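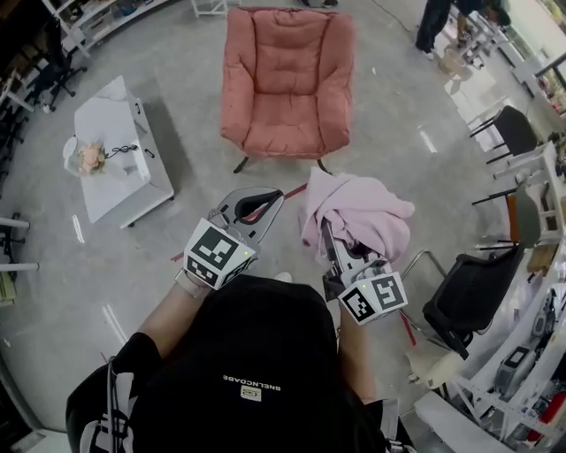

A colleague's comment in the margin of the last entry was that a pink armchair in a workshop is a mistake and will look gray by August. I've read it and I still love the chair! I'm also taking it as a challenge, so most of this entry is about keeping it clean and finding out where everything in the lounge corner wants to live.

March 22, 2024
Skorncombe, main room
Wendside lounge corner, continued

The chair is the Kim, in salmon. For anyone catching up, we have been going back and forth on it for ages, and I was the one holding out for a plain wipe-clean seat. I take it all back. The tufted back makes the whole corner look like a place where you'd sit down on purpose, and the dark metal legs lift it enough that a flat broom goes under without moving anything. The seat is deep. I am not tall and my feet come off the floor if I sit right back, so try it yourselves before we commit to a second one.

Position: left it facing out over the red tape line. The tape stays down until the layout is settled, so please don't peel it (it comes up in shreds and leaves glue on the concrete, and then I have to get the scraper out). Corner as marked out on the plan is 2,665 mm by 2,420 mm. I had written the two numbers the other way around in the old notes. Corrected now, with the long side first.

Coffee table: white one, on the small casters. Still my favorite thing in the corner. You can push it with a knee when your hands are full, and it rolls over the tape without catching. The round glass dish with the pink flowers looks lovely on it next to the chair. Two pinks that don't quite match, and better for it. One thing to fix is the black cable that keeps ending up coiled beside the dish. I'd like a hook for it on the shelving so the tabletop can be just flowers and whatever somebody is reading.

Dusting, then. Tried three ways of doing the quilted back:

Soft brush, top to bottom. Quick, gets into the dips, but throws the dust onto the seat, so always do the seat last. I did it first. Did it again.

Vacuum with the small nozzle. Good on the seat and down the sides of the cushion. On the back it pulls at the tufting and I stopped.

Cloth, folded once, pressed into each dip and turned. Slow and really satisfying! The light pink cloths from the Dukard bundle are the ones to use here. They go over the rounded arms in one sweep and they are limp enough to follow the stitching. The stiffer ones in the same bundle just skate across the top. I've put the soft ones on their own and I'm asking everybody to leave them for upholstery and keep them off the benches.

We're down to 9 of the soft cloths. That's enough if they get washed together at the end of the week and don't wander off. A pink cloth that has been used on the floor goes in the rag bin and does not come back.

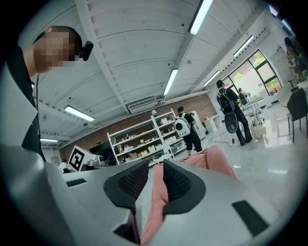 Should the cloth be damp or dry for the chair? Dry for the weekly going-over, and damp only on a mark, with plain water and a second dry cloth pressed on straight after.

Folding: I've gone off folding these into squares. They slump on the shelf and the stack leans. Rolled, they sit side by side in a carton and you can take one without disturbing the rest. A roll takes me up to 2 tries, mostly because I start from the wrong side. Start from the hem.

Shelving: the carton of rolled cloths should go at waist height, in with the other small boxes. I'd like to get the heavier boxes onto the bottom tier while we're at it. The brick behind looks so good that I'm tempted to leave one tier half open and let it show, though I expect I'll lose that argument to somebody with a box in their arms.

To do:
- hook for the black cable
- label for the cloth carton (UPHOLSTERY ONLY, large)
- check the casters on the coffee table for fluff
- sit in the chair for a full lunch hour and report back on the arms
- ask Dukard if the soft cloths come separately
- new line on the plan if the table moves to the other side of the chair

Measured the Wendside plan against the tape once more before putting the book away. Long side is right, short side still to check at the far end.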